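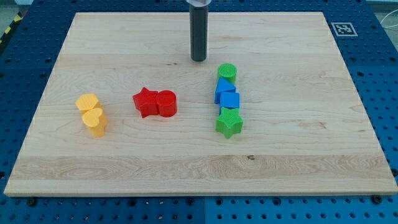 Shape blocks on a maple board in a Wallo tabletop cell, with the arm's gripper above the board.

Skarnico opens orders for Wallo sorting kit

Skarnico has begun taking orders for Wallo, a tabletop kit for teaching and testing pick-and-place routines. Deliveries to the first customers are scheduled for February, the company said on 23/09/2020.

The kit covers the work surface, the plastic shape blocks and the software. The arm is not included. Skarnico sells a mounting adapter separately and says the software will run with any six-axis arm that accepts position commands over Ethernet. The price is $3,000 before tax, with a support contract available for a further $89 per month.

Wallo's exercises use solid-color blocks, among them stars, cylinders, a cube and a heart, placed on a wooden board over a perforated metal table. The basic task is grouping by color: yellow with yellow, red with red. Other tasks ignore color and call for sorting by outline, so that a red star and a green star go together while a red cylinder is set apart. A square printed marker on the table serves as the reference point for calibration.

According to Mircea Matei, product engineer at Skarnico, the choice of a natural board over a painted one was deliberate. "Grain and knots give the vision software something to be wrong about," he said. "A plain white sheet makes almost any detector look good, and then the customer moves to a real bench and the numbers fall."

The software includes 26 preset exercises. Each one logs cycle time, missed grasps and final position error, and exports the results as a plain text table. Users can write their own exercises in Python. Simulation is not supported in the first release.

The training firm Stoica tested a preproduction unit at its workshop for 3 weeks. Maricica Crăciun, who ran the trial, reported that setup took one morning and that calibration held between sessions unless the board was moved. She was less satisfied with the handling of blocks standing against each other. The planner treats two touching pieces of the same color as a single object in some layouts, she said, and the operator has to separate them by hand or adjust the threshold.

Matei confirmed the fault and said a correction would ship with the release version. Units already on order will receive it as a download.

Distribution is through Fovent, which will also stock replacement blocks and boards. Boards are sold singly and blocks only as a full set. The warranty is one year on the table and software media and does not cover wear to the boards.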